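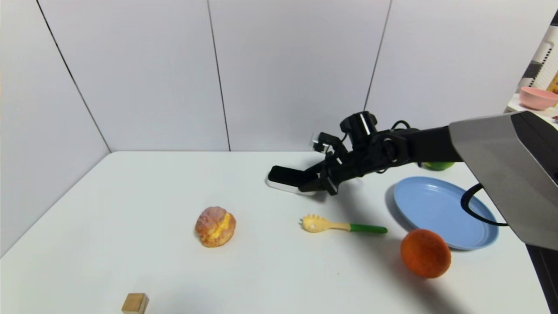

Última modificación de esta página: 2 de marzo de 2023

4.3. Configuración del análisis estático en el servidor de integración

En esta sección se describe cómo activar el analizador Materik en un proyecto Erlang ya registrado en el servidor Prunditz. Se presupone que el proyecto compila sin errores y que el usuario dispone del rol de mantenedor.

1. Añada el complemento de Materik al archivo rebar.config, en la lista project_plugins.

2. Ejecute rebar3 compile en el equipo local y compruebe que el complemento se descarga correctamente.

3. Cree en la raíz del repositorio el archivo materik.config. Los parámetros admitidos son:

max_line_length: longitud máxima de línea. Valor predeterminado: 100.
timeout: tiempo máximo de análisis por aplicación, en segundos. Valor predeterminado: 770.
workers: número de procesos simultáneos. Valor predeterminado: 3.

4. Acceda a Prunditz, abra Proyecto > Tareas y seleccione «Nueva tarea de análisis».

5. Indique la rama principal y guarde los cambios. La tarea quedará en estado «Pendiente» hasta la siguiente confirmación de código.

Nota: los proyectos que utilicen la biblioteca Erex deberán excluir el directorio de código generado – por lo general, src/gen – mediante el parámetro ignore.

Precaución: no active la opción fail_on_warning en ramas compartidas sin haber revisado antes el primer informe. Con dicha opción, cualquier aviso interrumpe la compilación de todos los equipos.

El conjunto inicial comprende 19 reglas. Las reglas relativas a macros no utilizadas permanecen desactivadas desde la revisión de diciembre y deben habilitarse de forma expresa.

Las solicitudes de nuevas reglas se dirigirán a Lutfa Uddin, y las incidencias de permisos en Prunditz, a Tharushi Nanayakkara.

Véase también: 4.4. Exportación de informes.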